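Home Guides Robots at Work FAQ Ask Us Search

Can a Robot Do My Chores Yet? Your Questions, Answered

Updated in June 2,000 shares 17 comments

We get a lot of mail about household and shop-floor robots, and we love it! Most of it boils down to one question: is the machine going to take this boring job off my hands or not? So we put the most common questions on one page. We've leaned on one humble job all the way through, sorting and handling phone cases at the packing table, because it sits right between a home chore and a factory chore, and because it is far more interesting than it sounds.

So, can machines do chores yet?

Some of them, and some of those very well. Robot vacuums are old news. Mowing a plain lawn, washing a big flat window, moving a full bin from one end of a warehouse to the other: all of that is working today in plenty of places. What these jobs share is that the machine never has to pick up anything fussy. Once a chore involves fingers, things slow down a lot. Picking up, turning over, passing across, setting down neatly inside something else... that's where the exciting work is going on right now.

Why is picking something up so hard? My toddler can do it.

Your toddler is amazing! People use sight and touch together without thinking about it. You see a thing, you reach, and your fingertips fix whatever your eyes got wrong. A machine with a simple two-finger gripper has to get most of it right before contact. It needs to know where the edge is, which way the thing is facing, how wide to open and how firmly to close.

Now make the thing see-through. A phone case lets the light in, throws some of it onto the table and picks up the color of whatever is around it. Cameras that measure distance can get badly confused by that.
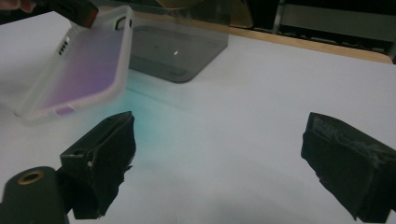

A translucent case over the white table, with a smoky acrylic tray behind it.

Why do people in robotics care about phone cases?

They're close to a perfect practice item. They're light, they're cheap, they have a front and a back and a top and a bottom, and the openings tell you which way round the case goes. If a machine can reliably pick one up by the rim and put it in a tray facing the right way, you can start to believe it could manage a lunchbox lid, a soap dish or the plastic tubs in your kitchen drawer. (The lids! If somebody solves the lids, we will throw a party.)

Small shops care for a simpler reason. Putting light plastic goods into trays is a job that many of them still do by hand, and it's hard to keep your mind on it all afternoon.

Is the hand or the brain the bigger problem?

We used to say the hand. Now we lean toward the brain, and we've had some good-natured arguments about it in the comments. Two plain fingers can do a surprising amount when a person is steering them. Try it with a pair of kitchen tongs and you'll see what we mean. Fold a dish towel, pull a tissue from the box, set a cup the right way up. You'll be clumsy at first and pretty decent after a few tries. The tongs didn't get any better, you did.

That's why so much effort goes into giving machines lots of demonstrations of ordinary jobs to learn from. A person works a hand-held gripper, the movements get recorded, and the software learns from them. It's slow going, and we think it's one of the most hopeful ideas in the field.

What about things inside other things?

Great question, and one we hear more and more. Containers are tough. The walls limit which way the fingers can come in, and with a tinted container the machine has to understand that an item is behind the plastic and has to be reached from over the top. People get this for free. A machine may try to go straight through the side.

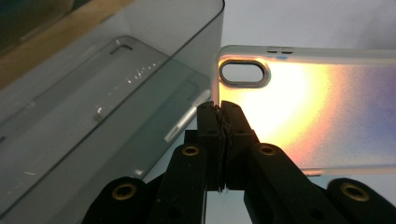 One clear case lies flat inside the gray container; the iridescent one is held by its edge.

Then there's the second item. Once a case is already lying in the container, the next one needs its own spot. Do you stack it? Lean it? Nudge the first one over? Each of those is a small decision, and you make dozens of them every time you load the dishwasher.

Are there products I can buy for this?

For the home, not the way you're hoping. We've followed two that come up in your letters. The Vavska is a countertop arm that sorts small items into bins, and it's great fun to watch, but it wants solid, matte objects and a clear surface. The Didia is a rolling helper that carries laundry from room to room. It does not fold, and the company is upfront about that, which we appreciate.

For small shops, the Fiadzo packing station is the one we'd look at first. It takes flat boxed goods at a steady pace. Give it bare, shiny plastic and you'll want a person standing nearby.

How fast are these machines compared with a person?

On a single repeated move with everything in a fixed place, a machine can win easily, and it won't get bored. On a mixed table, the person wins, and it usually isn't close. When you watch a demo video, look in the corner for a note saying the footage has been sped up. There's no shame in it, but you should know.

Won't it break my stuff?

It might drop it. Crushing is less common than people fear with light plastic items, since a bendy case has some give in it. Slipping is the bigger worry. A smooth rim and a worn finger pad don't get along, and the grippy covering on the pads takes a real beating in regular use. If you ever run one of these at your shop, keep spare pads in the drawer and check the old ones in the morning before you start.

The grip point matters too. Pinch a case low down with the rest of it standing up above the fingers, and any little twist at the bottom turns into a big swing at the top. 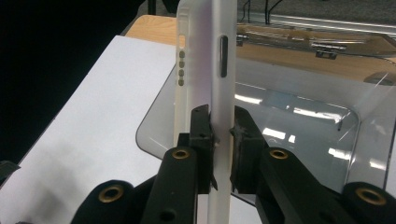

Our rule of thumb for readers testing a gripper is to begin with the stiffest item you have and work toward the floppiest. A hard case, then a soft one, then a sock. Most machines we've tried are happy with the first, so-so on the second and completely lost at the sock.

How should I set up a table if I want to try this myself?

Keep it plain. Use one surface color, and pick something the items will stand out against. White is fine for dark goods and tricky for frosted ones. Watch your overhead lights, because bright streaks on clear plastic can look like edges to a camera. Fix the tray down so it can't wander. And leave more room around each item than you think you need.

When will a robot do my whole kitchen?

We get asked this every single week, and we still don't have a date for you. Our writers at Florkach have a friendly bet going over which chore falls first. Unloading the dishwasher is the favorite, with wiping counters close behind. Making the bed has more than 2 backers, all of them optimists.

Can I send in a chore for you to look into?

Please do! Tell us what the job is, what the things are made of, and where they have to end up. The odder the better. Last round brought us egg cartons, tangled necklaces and a drawer full of mismatched batteries, and we're working through them now.

17 comments Share Save Next: Robot Vacuums and Stairs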